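Mar 18, 2023 – Rornlow grippers, closet task, right unit dropping out

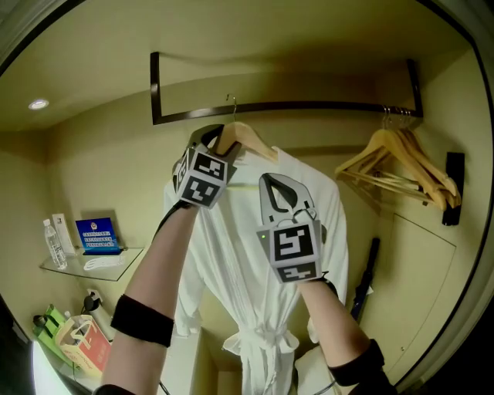

Fault
Right gripper lost tracking again, 7 dropouts in 40 takes on the robe and hanger. Left had none. Green light on the right stays on through every one of them, so I no longer trust it as a health check.

What I don't buy
Laltik's note from January blames marker glare. Maybe, but I dimmed the lights for 12 takes and got the same rate. Log shows error 1747 each time, and the manual calls that "general".

Next
Swap left and right units before anyone at Flaltbridge recalibrates. Bad takes stay out of the Keskinen set – all of them, including the ones that look fine.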